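Dreltura Help Desk
Ticket: Two-gripper handover, force limits and hold rule
Queue: Cell operations / Working practice
Site: Cusstead, cell 6
Priority: Normal
Status: Closed

Reported issue

Operators on cell 6 are getting a "partner not confirmed" stop during handovers of soft items between the two arms. The stop comes up when the second gripper is already in contact. Clearing it and running again works most of the time, but the shift lead wants to know if clearing it is allowed under the working rules, or if the cell should be locked out each time.

Requester also asks which version of the handover rule applies. The sheet on the cell door and the one in the Uvis folder do not match.

Entry 1 - Help desk

Please send the stop log for the last full shift and the revision letter on both sheets. Until we answer, do not clear the stop from the pendant. Use the normal stop and reset at the panel, with the gate closed.

Entry 2 - Requester

Log attached. 19 stops, all on soft items, none on the rigid blocks. Door sheet is revision C. Folder sheet is revision D. Nothing was dropped. We did find the closing force on the receiving side set at 80 percent, and we don't know who changed it or when.

Entry 3 - Help desk

Revision D is the one in force. Take the door sheet down today and put up D. The main difference is in the handover section:

Giving gripper holds until the receiving gripper reports steady contact for 2 seconds.
Neither gripper may go above the soft-item force limit in the Yáñez table while both are closed on the item.
No arm starts a travel move while both grippers are closed on the same item.
A "partner not confirmed" stop may be reset once. If it comes back on the same item, open the receiving side first, then the giving side, and log it.

So the answer to the first question is yes, one reset is allowed, no lockout needed. A second reset on the same item is a breach of the rule and has to be logged as one.

The 80 percent setting is over the table value for soft items. Set it back to the table value before the next run. Any change to a force value needs a line in the change book with the old value and the new one. This applies to test runs too.

Entry 4 - Requester

Force set back. Door sheet replaced. Ran the soft set again on Tuesday with D. Stops are down to 6. All of the remaining ones are at the hold step, so it looks like the contact signal is dropping out before the 2 seconds are up. Picture attached for the hold step.

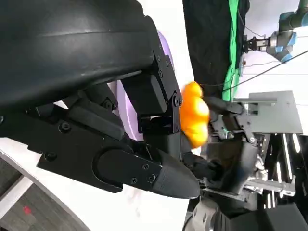

Attachment 1: Soft item held between both grippers, cell 6.

Entry 5 - Help desk

Thanks. With a soft, lumpy item the contact reading can dip as the item gives under the fingers. Revision D has a setting for this, "soft contact filter", and it is off by default. Turn it on for the receiving side only. Leave the hold time alone - shortening it to get rid of the stop is not permitted.

Please also check the bolts on both grippers against the torque sheet before you run again, and note it in the change book.

Entry 6 - Requester

Filter on, bolts checked, both noted. Full soft set run with no stops. OK to close.

Resolution

Old rule sheet removed, force value corrected, soft contact filter turned on. The other cells at Cusstead have been asked to check their door sheets by the end of September.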